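The robot has a cold left hand. That is how Dagný Mogensen puts it, at ten to eight in the morning, with her coat still on and a mug balanced where the mug is not supposed to be. She doesn't mean temperature. She means that the left hand wakes up later than the right one, and that until somebody has sat with it for a while it will close on a thing a moment after it should have. Some mornings it's the right. The two of them seem to take turns.

I had come to Finonholm to watch a humanoid do something remarkable. What I mostly watched was Mogensen looking after its fingers, and I've come to think I got the better deal.

The machine itself has no name, or has had several, none of which stuck. The maintenance log calls it Unit 3, which raises the question of the first two. "Shelf," says Mogensen. "And parts." The log is a ring binder. There is also a proper database, and everyone is supposed to use it, and the binder is up to page 100.

Each day starts with the fingers. The right-hand man in this, if that's the phrase, is Čestmír Koubek, who came from repairing dental equipment and still holds a screwdriver as if a patient might flinch. He runs every finger through its travel, first one by one and then together, and he listens. A good joint sounds like nothing much. A joint with grit in it sounds, he claims, like someone eating toast in the next apartment. I listened to a toast joint for a full minute and heard a motor.

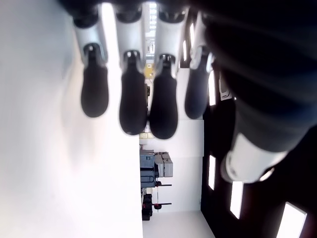 Hands & Handling Group, Finonholm

The black fingertips are the part that gets the most attention and the least respect. They are rubber, they do all the touching, and they are treated roughly the way you treat the tires on a car you're leasing. Dust takes the grip off them. So does hand cream, which got onto them last July by way of a visitor who wanted to shake hands and was allowed to. The group now wipes them down before every session with a damp lint-free cloth, then a dry one, and visitors are encouraged to wave.

Behind the tips are the small joints, and behind those is the trouble. A silver finger segment looks solid enough to open a paint can. Inside, by Koubek's account, it's a polite arrangement of tension, and the tension drifts. If one finger pulls a hair more than its neighbors, the whole grip rolls, and whatever is in it rolls too. So he sets them against each other, a quarter turn here, an eighth there, writing each one in the binder. His handwriting is terrible. Mogensen types it up at night and has been known to guess.

After fingers comes zeroing. The hand is opened as far as it goes, told that this is what open means, closed, and told the same about closed. The robot believes this completely until the next morning. The routine was written by Vinzenz Lüthi, the group's software person, and it has 7 steps on paper. In the room it has more, because step four says "confirm cable slack" and confirming cable slack is a small career.

The cables run down from the wrists, and they need enough loop to let the arm reach and not so much that they catch on the furniture. Too short, and the hand stops dead at full stretch with a fault code. Too long, and it sweeps the table like an angry waiter. Lüthi has tried clips, sleeves and a Clostent spring guide that cost more than his bicycle. The present solution is a loop that Mogensen judges by eye. He would like it to be a number. She has offered him the number of her eye doctor.

Then, finally, crockery.

The plate and the bottle are the group's check pieces, used after any work on the hands. A plate is flat, hard and close to the table, so a finger that sits slightly low will announce itself with a clink. A plastic bottle is the opposite sort of problem. It gives when you squeeze it, it's ribbed, it's slippery, and it reports any unevenness between the fingers by slowly turning around to look at you. 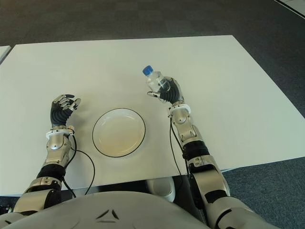
Bottle in the right hand, left hand open beside the plate. Finonholm test table.

I asked what a pass looks like. Mogensen thought about it. The bottle should stay where it was put and nobody should have to lunge. Lüthi, without turning from his screen, said a pass is a grip force trace that stays inside the band for the whole hold. They have been having this argument, as far as I can tell, since he was hired, and both versions are in the binder.

The clock on all this is a counter of grip cycles. At 2631 the last set of tips was retired, one of them with a nick you could find with a fingernail. Koubek keeps the old ones in a coffee jar. He showed me the nick with some pride and then couldn't find it again, and we passed the thing back and forth under a lamp until Mogensen wanted the lamp.

Changing a tip takes him no time at all. Convincing the hand that it has a new tip takes the rest of the morning, as fresh rubber grabs harder than old and the settings that suited yesterday's fingers now crush things. Mogensen would like to break new ones in on a bench rig before they ever meet the robot. The request is with Ferdinand Koller, who holds the budget, and who has asked whether it could be done with a tennis ball.

They tried it with a tennis ball. Koubek says it wasn't bad.

When I left, the left hand had warmed up, the right one had started to lag, and Lüthi was on step four.

Also in this issue
The Vinura bottling line that runs on one man's memory
Zwahlen's last lathe: a visit to the workshop
Ottilie Zwahlen on why she still draws gears by hand
Letters: your worst fault codes
From the archive: the elevator that learned to wait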